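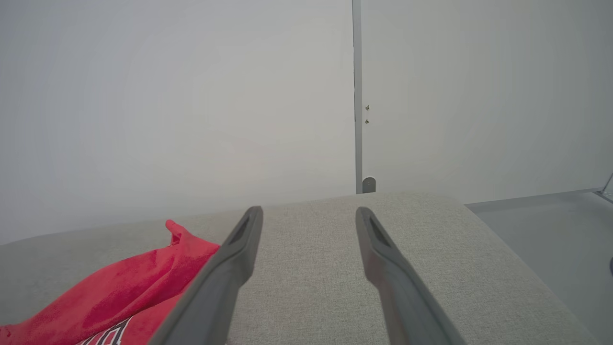 Can red dye from a fleecy cloth transfer to light grey woven upholstery if it is left lying there?

Dry contact alone seldom marks the fabric; damp, warmth and rubbing are what move loose dye.

2 min read

Imani Marchetti
Test the cloth first. Press a damp white cotton pad on a hidden part for 4 minutes. Any pink on the pad means wash it separately, cold, before it goes near the sofa again.
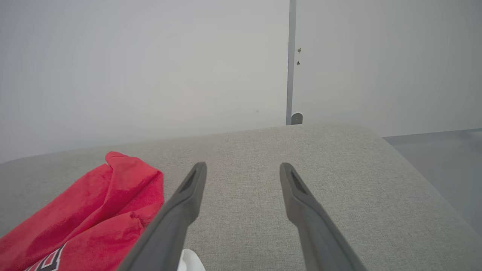

If the upholstery has already picked up colour, blot with cool water – never rub – and work inwards from the edge of the mark.

Afonso Correia
Mine was fine. I just hoover the fluff off.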